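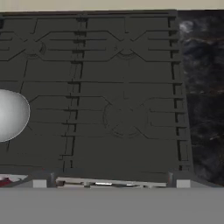 Technical Editor, Installation Documents
Gamton, Documentation Group
Full time, permanent. Based at the Brallberg office.

Gamton supplies interior fittings to residential builders and to independent kitchen and bath contractors. The catalog covers cabinets, wall panels, countertops, ventilation parts, trim and mounting hardware. Every item that leaves the warehouse goes out with an installation sheet, and most product families also have a longer manual for the contractor. The Documentation Group writes, checks and maintains these.

We are hiring one technical editor to take over the cabinet and ventilation sets. The current editor is moving to the standards desk in March and will be available for handover during the first month. The position reports to Crescencio Calvo, documentation manager.

Background to the position

There are 800 installation sheets in active use. Many were written by product engineers over a long period, with no shared template and no fixed vocabulary. The same part may be called a hanging rail in one sheet, a wall rail in another and a mounting strip in a third. Torque values appear in two unit systems, sometimes on the same page. Warnings are placed before the step in some sheets and after it in others.

A rewrite is under way. Countertops and trim are finished. Wall panels are in review. Cabinets and ventilation have not been started except for the parts lists, which were cleaned up when the catalog database was replaced. The old sheets stay in print until the new ones are released, so corrections to both have to be tracked in parallel for a time.
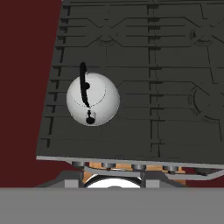
Rendered interior view: dark gray panel with relief pattern, white sphere at left center.

What the work consists of

The editor works from three sources: the existing sheet, the current engineering drawing and the log of calls received by contractor support. The drawing has priority wherever it conflicts with the sheet. Where the drawing itself is in doubt, the editor raises a query with the product engineer and holds the sheet until the query is closed in writing.

Regular duties are as follows.

Rewrite cabinet and ventilation installation sheets to the house template. A typical sheet is one page, printed on both sides, with no more than 30 steps. Longer procedures are split by task, for example wall preparation, hanging, leveling and door adjustment.

Maintain the term list for both product families. New terms need approval from the standards desk before they are used in print. Old terms are kept in the list as forbidden entries, with the approved term next to each one.

Check every dimension, fastener size and torque value against the drawing. The check is done on the final layout and again on the printer's proof. It is recorded by initials on the release form.

Attend test installations. These are held at the Flestard warehouse, where a contractor who has not seen the product installs it using only the draft sheet. The editor observes, takes notes and does not answer questions during the session. Points where the installer stops, turns back a page or reads a step twice are marked for revision.

Prepare text for translation. Source text goes out in batches and comes back in two languages. The editor does not translate but does answer queries from the translation supplier, most of which concern part names and the meaning of "adjust."

Answer second-line questions from contractor support when the question is about the wording of a sheet. Questions about product fitness or local code go to engineering.

Keep the revision log. Each entry states what changed, why, who asked for it and which print run it takes effect in.

Tools and formats

Sheets are written in a structured editor and stored in the Gondal content system. Gondal holds each step as a separate record, so that a step shared by several products is written once and called in wherever it is needed. This saves a good deal of retyping and creates its own kind of error: a change made for one product will reach all the others that use the step. The editor runs the dependency report before saving any shared record.

Previous experience with Gondal is not expected. Training takes place in the first two weeks and is given by the standards desk. Applicants should be familiar with at least one structured authoring tool and should be able to explain the difference between a conditional passage and a shared one.

Line drawings are made by the illustration team. The editor supplies a written request for each drawing, naming the view, the parts to be shown and the parts to be left out. Photographs are not used in installation sheets. Renderings are used in the catalog and in planning guides, where the editor is responsible for captions and for the item references printed beside them.

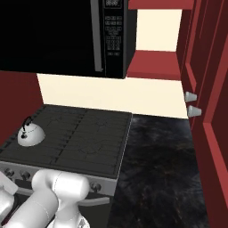 Rendered kitchen view: over-the-range microwave, gas stove and red cabinetry.

Requirements

Applicants must have:

Professional experience in technical writing or editing, with printed procedures for a physical product among the work done. Software documentation alone will not meet this requirement.

The ability to read an engineering drawing, including section views, tolerances and hole schedules.

A clear written style in American English. Sentences in our sheets carry one instruction each and use the imperative. Applicants who find this confining will probably not enjoy the work.

Working knowledge of both metric and US customary units, including fractional inch sizes and the usual screw gauges.

The patience to check the same table more than once.

The following are useful and will be weighed in the selection, though none is required: time spent on site as a cabinet installer, finish carpenter or HVAC technician; a second language; experience in preparing text for translation; some knowledge of database exports.

No particular degree is asked for.

Hours and conditions

The office is staffed from 8 a.m. to 5 p.m., with a one-hour lunch break. Start and finish times may be shifted by agreement, provided that the editor can be reached by contractor support in the morning, when most calls come in. Work from home is possible on days with no test installation or proof check. Printer's proofs are read on paper, in the office.

Test installations at Flestard require safety shoes, which are supplied. The sessions involve standing for long periods and some climbing of steps. Applicants who need a different arrangement should say so in their letter – the observation area has seating and can be reached without stairs.

Travel between Brallberg and Flestard is by company van or is paid at the standard mileage rate. There is no other regular travel.

Salary depends on experience and is set within the company's editor band. The band is sent to every applicant who is invited to interview. Health coverage, paid leave and the retirement plan are the same as for all permanent staff and begin on the first working day. There is a trial period of six months, with a written review at the midpoint.

How to apply

Send the following to the recruitment desk at the Brallberg office, by mail or through the contact link at the foot of this page:

A letter of no more than one page. State which parts of the work you have done before and which would be new to you.

A résumé.

Two samples of instructional writing that you wrote or edited yourself. For edited work, include the version before editing if you are free to share it. Remove customer names where needed. Samples will be read only by the selection panel and will be deleted when the position is filled.

A short exercise. Write the instructions for replacing a door hinge on a wall cabinet, in 100 words or fewer, for an installer who has the correct hinge and a screwdriver in hand. Do not include drawings. We look at the order of the steps, consistency of terms and the placement of any warning.

Do not send references at this stage. They will be requested after the interview.

Selection

Applications are read by the documentation manager and one member of the standards desk. The exercise is read first, with the name removed. Applicants on the short list are invited to a single interview at Brallberg, followed by a paper test in which a draft sheet is compared with its drawing. The draft contains errors of several kinds. There is no fixed time for the test, but most people finish before lunch if they start at 9 a.m. Reasonable travel costs to the interview are refunded against receipts.

All applicants will receive an answer, including those not invited. Unsuccessful applicants who reached the test may ask for their marked paper.

Questions about the duties may be addressed to Crescencio Calvo. Questions about pay, leave or eligibility to work should go to the recruitment desk. Agencies are asked not to reply to this notice.

Contact | © Gamton. All rights reserved. | Back to top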